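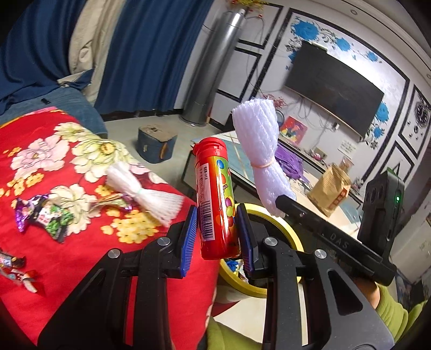
Sweet tube, red flip cap, label side showing. Foam netting with its rubber band to the right, yellow-rimmed bin behind.

July 2020, packaging table, job 403

Sorting the Gastham box. Wanted to get the sweets and the padding apart before the Pralluvero order goes on the shelf.

Tube: glossy red cap with a small lip on one side, so it should open with a thumb. Wrapper goes from red through orange and yellow to green, with round sweets printed over the green end. The white label runs lengthways, Chinese text and a barcode. Don't stick our own label over the barcode, Vetis need to scan it. Put ours on the plain red side.

Netting: white foam, rubber band round the middle. I would keep it in bundles like that. Unbanded netting went everywhere in December and ended up mixed with the paper. Tan bands are in the second drawer. If a band has perished, change it before the bundle goes in the crate.

Bin: wrappers only. Blue, white and yellow ones in there at the moment. Netting does not go in, even torn pieces. Those go in the sack under the bench.

The red flowered cloth stays down for now. It marks, so shake it outside and don't wipe it.

Stock sheet says 3,889 tubes, the Karppinen invoice says 2,000 plus whatever was carried over. Can't make the two agree. Left a query on the invoice.

Still to do:
- try the cap after a drop from bench height
- find a box that takes tubes upright
- order 2 more rolls of labels, narrow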